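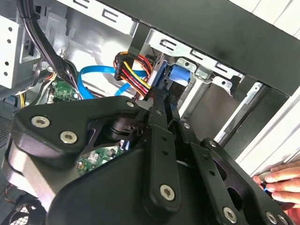
Blue SATA connector at the back of a drive bay, side of the case open.

Replacing a data drive in a desktop PC and moving the files across

This page covers swapping a secondary (data) drive in a desktop machine for a larger one, with both drives connected during the copy. It does not cover moving a boot drive. The commands are for Linux. The hardware steps are the same for any operating system.

Background

The machine used for these notes is named bedthorpe and sits under a desk. It had a 1 TB drive holding a photo archive and several years of project folders, 349 GB in total. The replacement is a 4 TB drive. The drive was still healthy but had begun to log reallocated sectors, five at the last count, and I prefer to copy from a drive that still reads cleanly.

What you need

The new drive, a SATA data cable, a free SATA power plug from the power supply, four drive screws or the plastic rails that came with the case, and a Phillips screwdriver. Check for a free SATA port on the motherboard before ordering anything. On many boards one or two ports are disabled when an M.2 slot is in use. The manual lists which ones.

Step 1. Record the current state

Find the old drive and note its identifiers:

lsblk -o NAME,SIZE,MODEL,SERIAL,UUID,MOUNTPOINT
sudo smartctl -a /dev/sdb

Write the serial number on paper. Device letters such as sdb can change when a drive is added, and the serial does not. Save a copy of /etc/fstab.

Step 2. Fit the new drive

Shut down, switch off the power supply at the back, and pull the cord. Hold the power button in for a few seconds. Remove the side panel.

Slide the drive into a free bay with the connectors facing the side you can reach. Fasten it with four screws, or two per side if using rails. Drive screws are not interchangeable: 3.5 inch drives take 6-32 and 2.5 inch drives take M3.

Connect the data cable first, then power. Both connectors are L-shaped and fit one way only. Push straight in, holding the connector body and not the cable. If the cable has a metal latch, press the latch when removing it. A plug forced at an angle can crack the plastic tongue on the drive, and that part is not practical to repair.

Leave the old drive connected.

Step 3. Partition and format

Boot and run lsblk again. Match the new drive by size and serial. The examples below assume it is /dev/sdc.

sudo parted /dev/sdc mklabel gpt
sudo parted -a optimal /dev/sdc mkpart archive ext4 0% 100%
sudo mkfs.ext4 -L archive -m 0 /dev/sdc1

The -m 0 option turns off the root reserve, which on a data-only disk of this size would otherwise hold back 5 percent.

Step 4. Copy

Mount the old drive read-only and the new one normally:

sudo mkdir -p /mnt/old /mnt/new
sudo mount -o ro /dev/sdb1 /mnt/old
sudo mount /dev/sdc1 /mnt/new
sudo rsync -aHAX --info=progress2 /mnt/old/ /mnt/new/

If the old partition is already mounted elsewhere, unmount it first. The trailing slash on /mnt/old/ matters. Without it rsync creates a directory named old inside the target. The copy took almost 300 minutes here, much of it spent on one directory of very small files.

Step 5. Verify

sudo rsync -aHAXnc --itemize-changes /mnt/old/ /mnt/new/

The c flag compares checksums and the n flag prevents any writing. No output means the two trees match. Expect this pass to be slow as well — both drives are read in full. My first run listed 1481 files, all in a cache folder that a sync program had started writing to on the new disk. Stop such programs before you begin.

Step 6. Switch over

Get the new UUID with blkid and put it in /etc/fstab in place of the old one:

UUID=your-uuid-here /srv/archive ext4 defaults,nofail 0 2

With nofail the machine still boots if the drive is missing. Run sudo systemctl daemon-reload, unmount everything, then sudo mount -a and check the result with findmnt.

Step 7. Remove the old drive

Shut down and disconnect the cord again. Check the serial on the label against your note before pulling any cable. I keep the old disk on a shelf for a month before wiping it.

Troubleshooting

Drive not detected: reseat both cables, then try another port, then another cable.

CRC errors rising in the SMART output (attribute 199): usually the data cable. Replace it. The counter does not reset, so watch for further increase only.

Changes

February: corrected the rsync flags in step 5, reported by Iulian Avram. Note on disabled SATA ports added at the suggestion of Sylvain Lebrun.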